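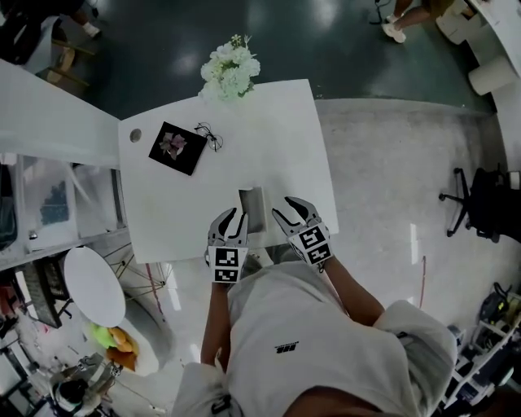

What should a small company buy first when it wants to teach robots by hand demonstration?

Hand-held grippers, a plain table and time of the people, in this order. The robot arm can wait until the second budget.

This was the short version given to me by the equipment planner at Pidell, a company that prepares demonstration data and small handling cells for customers in packaging and light assembly. I asked for the long version also, and we spoke for most of an afternoon in May. She has made the purchasing plan for the company two times, and she told me that the first plan was mostly wrong.

"In the first plan we had two arms, and everything else was in one line called accessories," she said. "The arms arrived, they were very good arms, and then we understood that we have nothing to put around them. No mounts, no spare fingers, not enough storage for the recordings. The accessories line was finished before summer."

The second plan began from the other side. She wrote down what one person needs for one working day of demonstrations, and only after this she looked at prices. A person holds a gripper in each hand and does the task on the table. The markers on the grippers must be easy for the cameras to find, the fingers must not be worn, and the objects must be ready. If one of these things is missing, the person stops, and the salary does not stop.

I asked which cost surprised her most. I expected to hear about computers.

"Fingers," she answered. "The soft part at the end. In the quotation it is the cheapest line, so you order one spare set and you feel that you were careful. Now I order 3 sets for each pair of grippers and I put them in the budget as material which is consumed, like tape or gloves. My accountant prefers this also. She does not want to see a rubber finger in the list of assets."

Pidell buys its grippers from Arrieta, a workshop which makes them in small series. The price is 359 for one gripper, without the camera and without the tax. Before this the company compared an offer from Clakano, where the hardware was cheaper but each gripper needed a yearly license for the software. The planner made a table for both offers over a period of several years, and she advises everybody to do the same before they talk to any seller.

"The seller will speak about the first year," she said. "It is his work, I am not angry with him. But in my table the two lines crossed already in the second year, and after that the cheap one was the expensive one. Also I asked what happens with our recordings if we do not renew. The answer took long to arrive. When it came, I did not understand it, and I asked a colleague, and he did not understand it too."

She is less strict about furniture. The tables at the company are ordinary office tables, and she sees no reason to change this. What she wants is a surface with one even color, enough width for two arms to move freely, and a height that can be accepted by both short and tall people. For objects she has a small monthly amount that the operators can spend without asking her. They know better than she does what is difficult to grasp. One month they bought mostly things for the kitchen, another month small boxes and cases. She signs the receipts and does not discuss.

The people were the part of the plan where she spoke the slowest. In the first budget the operators were counted by recorded hours, and this number was too optimistic. Holding a gripper in each hand is tiring for the wrists and the shoulders, and an operator who is tired makes demonstrations which must be deleted later.

"I calculated like the person is a machine which records all day," she said. "It is not possible. Now I plan for every operator the recording, the pause, the checking of the files, and the preparation of the table. The hours look worse on paper, but the month ends with the number that I promised, and before it did not."

When the arms finally came into the second plan, they came as a rental. The company at Pravmont that rents them asks for a minimum period of 3 months, and the planner found this acceptable. She uses the period to test what was learned from the demonstrations, and then the arms go back. She would buy one only if it stands idle very little, and so far her notes show too many empty weeks between the test periods. Transport and installation are not in the rental price. She repeated this twice so that I would write it down.

Storage is planned by a rule which she admits is not scientific. She takes the estimate of the engineers, doubles it, and then asks them which recordings can be erased after the training is finished. Usually they say none. The disks are therefore in the budget every quarter, and nobody is asked again.

At the end I wanted to know what she would say to a company with a much smaller budget than hers. She thought about it while she was looking for one of her spreadsheets.

"Buy one pair of grippers and do one task," she said. "A task that you really have, with your real product. Use it for some weeks and write down every time when somebody had to stop and why. After this you have your shopping list, and it is cheaper than a consultant."

She found the spreadsheet. It has a column for the reason of each stop, and the most common entry is "charger in other room." The line for additional chargers was already approved.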